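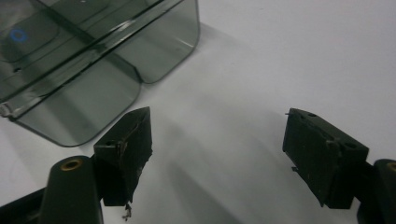
Smoke-grey tray on the white table, blue ring near one end.

16 August 2018

Right, trays. I said I'd write this up properly and I've put it off long enough, so tea in hand, door shut, off we go.

The smoky grey plastic ones are the ones I'd like us to settle on for the small parts drawers. I've been going back and forth between these and the clear Citby ones we've had since February, and I keep coming back to the grey. You can see through them enough to know whether there's something inside, but they don't vanish on the white tabletop the way the Citby ones do (I have put my elbow in a clear tray full of washers more than once, and I'm not keen to repeat it!). The rounded corners are a joy as well. Crumbs and filings come out with one wipe of a cloth, whereas the square corners on the old ones want a cotton bud and a lot of patience.

What I'm less sure of is all the ridges. They run in long straight lines with narrow channels between, and the edge folds back on itself, so there are plenty of places for dust to sit. I washed one in warm water with a drop of washing-up liquid, stood it on end on the draining rack, and it still had water in the channels 42 minutes later when I came back from the phone. Flat on a towel is worse. Best so far is a good shake over the sink, then tipped on its long side with the lip facing down. After 60 minutes like that it was dry enough to put labels on.

Labels! The paper ones from the Zasau roll won't hold on the ridges at all, they bridge across the gaps and lift within the day. They do hold on the smooth flat bits between, if you cut them down to a thin strip first. I did a few with the big scissors and they look a bit home-made but they're staying put. White paper shows up nicely against the grey. Pencil is fine, biro smudges, and the fat marker goes through to the other side, so please don't.

The blue ring: Benedikt Frei asked whether it means anything and I don't know. I had a look in the Fiadzo catalogue and found no mention of rings of any colour. My plan is to ignore it until we hear otherwise. If anyone wants to use it as a "this end to the front of the drawer" mark, I shan't object, it's easily the brightest thing on there and you'd spot it from across the room.

Drawer fit. The drawers in the tall cabinet take them lengthways with a finger's width to spare, so they slide about when you pull too fast. I cut a strip of the green non-slip mat and laid it underneath and that cured it in the top drawer. The lower ones still rattle. There's more mat on the shelf behind the kettle, if somebody has a spare half hour and a sharp knife.

Weight test, such as it was: filled one with M4 bolts until the kitchen scales said 135 grams, carried it to the far bench and back, no bending that I could feel. Then I got carried away and heaped it to the top, and it bowed a bit in the middle but came straight again when I emptied it. I wouldn't leave one heaped like that over a weekend. Bolts and anything heavy can stay in the tin boxes. Springs, washers, fuses and the little rubber feet can all go in the grey.

Ordering: Maratville sell them in packs of 9, and one pack does the tall cabinet if we leave the bottom drawer for the cable ties, which never stay in a tray anyway. I've pencilled a pack on the list but haven't sent it. Benedikt, could you check whether postage is cheaper if we add the sandpaper to the same order?

Still to do:
Try the blue-tack trick for the lower drawers before using up all the mat.
Find the thin label roll, the one with the orange core. I had it at the sink.
Empty the old clear trays and sort the mystery screws (I'll make a start, but I'm not doing the lot by myself).
Wash the second tray, which has had graphite in it and is a disgrace.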